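Candy wrappers on a black table

Kwok2338
Post #1, 2022-03-16
I put a flat black top on my craft table in November and I'm still not sure about it. Every crumb shows. How do you all keep yours clear?

sadthorpe_yuk
Small jar at the back, wrappers go in when the candy does. Mine is matte too and I only wipe it once the trash is off. 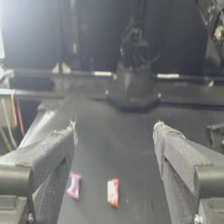 Pink and red ones stand out on black, so I pick them up. On my old white table they sat for days.

Ekeo
Disagree. A jar is one more thing to empty. Keep a trash can by your chair.

sadthorpe_yuk
I had one for 2 years and kept missing it.

Bruvness
No candy at the table — that fixed it for me. Sugar got on my paper.

Kwok2338
Not giving up the candy. I'll try the jar.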